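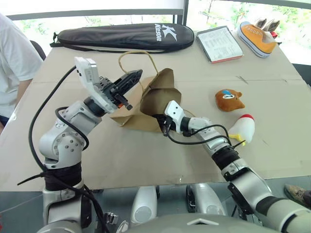 El riego no se moderniza solo con tuberías

Opinión – Vasco Magalhães

Las comunidades de regantes han asumido durante la última década un esfuerzo inversor considerable. Se han entubado acequias, se han instalado contadores y se han sustituido bombas que llevaban en servicio desde la generación anterior. El resultado figura en todas las memorias anuales y merece reconocimiento. Conviene, sin embargo, examinar una cuestión que esas mismas memorias suelen tratar de pasada: quién decide el reparto del agua cuando la infraestructura ya está terminada y con qué información lo hace.

La comarca de Lostero ofrece un caso instructivo. Su comunidad agrupa a 210 explotaciones, en su mayoría familiares, dedicadas al almendro, a la hortaliza de verano y, en las parcelas altas, al cereal. La red presurizada entró en funcionamiento hace 3 campañas. Desde entonces el consumo por hectárea ha descendido, pero la factura eléctrica ha crecido un 26 por ciento y recae en la misma proporción sobre quien riega de noche, con la tarifa más baja, y sobre quien se ve obligado a hacerlo a mediodía.

Una ordenanza pensada para la acequia

El reglamento vigente procede de la época del turno por gravedad. Asignaba horas, y las horas equivalían a caudal. Con el agua a presión esa equivalencia ha desaparecido: dos regantes con idéntico turno pueden extraer volúmenes muy distintos según la cota de su parcela y el estado de sus filtros. Mantener la hora como unidad de cobro perjudica a las fincas situadas al final del ramal, que en agosto reciben la presión mínima y pagan lo mismo que las de cabecera.

La solución técnica es conocida. Los contadores están instalados y transmiten la lectura a diario. Falta la decisión de facturar por metro cúbico, con un término fijo moderado que cubra el mantenimiento y un término variable que distinga entre periodos tarifarios. Quienes se oponen alegan que los primeros recibos serían imprevisibles. La objeción es atendible y se resuelve con una campaña de transición en la que cada comunero reciba ambos cálculos, el antiguo y el nuevo, antes de que el segundo resulte exigible.

La propiedad de los datos

Existe un segundo asunto, menos visible en las asambleas. La plataforma de telelectura, Kustadix, se contrató junto con la obra civil y en las mismas condiciones. El contrato reconoce a la comunidad el derecho de consulta, pero guarda silencio sobre la exportación completa del histórico. Una entidad de derecho público que administra un bien demanial no debería depender de la buena disposición de un proveedor para conocer su propio consumo.

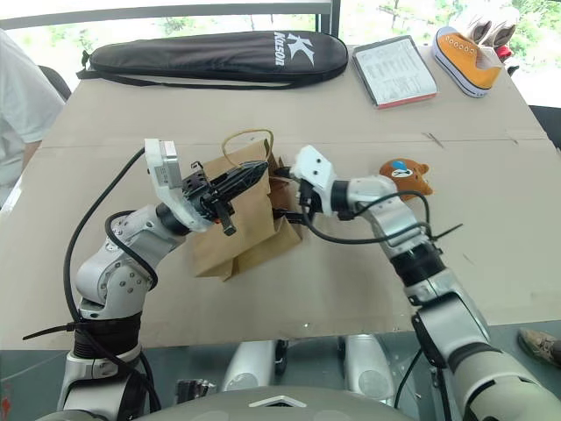

Brazos robóticos y bolsa de papel sobre una mesa cubierta de cartón.

En la vecina Jallora se optó por otro camino. El pliego exigía la entrega mensual de los registros en formato abierto, y la comunidad encargó a la consultora Krajewska un balance hídrico por sectores. El estudio permitió localizar pérdidas en un tramo de 40 metros que figuraba como renovado en la documentación de obra. La reparación se acometió con fondos ordinarios, sin derrama. No se trata de presentar aquel modelo como perfecto – el informe llegó con retraso y su redacción resultó poco accesible para muchos comuneros –, pero demuestra la utilidad de disponer de los datos en casa.

El papel de la administración

Las convocatorias públicas de ayuda siguen valorando, ante todo, la obra física. Se puntúan los kilómetros de conducción, la capacidad de las balsas y la potencia fotovoltaica instalada. Apenas se reserva peso a la formación del personal, a la revisión de ordenanzas o a la contratación de un técnico de gestión compartido entre varias comunidades pequeñas. Esta orientación tiene consecuencias previsibles: se solicita aquello que puntúa, y las entidades terminan administrando instalaciones complejas con la misma plantilla que abría y cerraba compuertas.

Sería razonable que las próximas bases vinculasen una parte de la subvención a la aprobación de un reglamento actualizado y que admitiesen como gasto elegible los honorarios de asesoramiento durante las primeras campañas. El coste sería reducido en comparación con el de cualquier estación de bombeo.

Corresponde también a los regantes una cuota de responsabilidad. La asistencia a las juntas generales es baja, el voto se delega con excesiva facilidad y los cargos se renuevan por inercia. Una comunidad que ha hipotecado sus ingresos para modernizar la red debería exigir que el orden del día de la próxima junta incluya la revisión de las tarifas, las condiciones del contrato de telelectura y un calendario para ambas. Las tres propuestas pueden registrarse por escrito antes del cierre de la campaña, con las firmas que el propio estatuto establece.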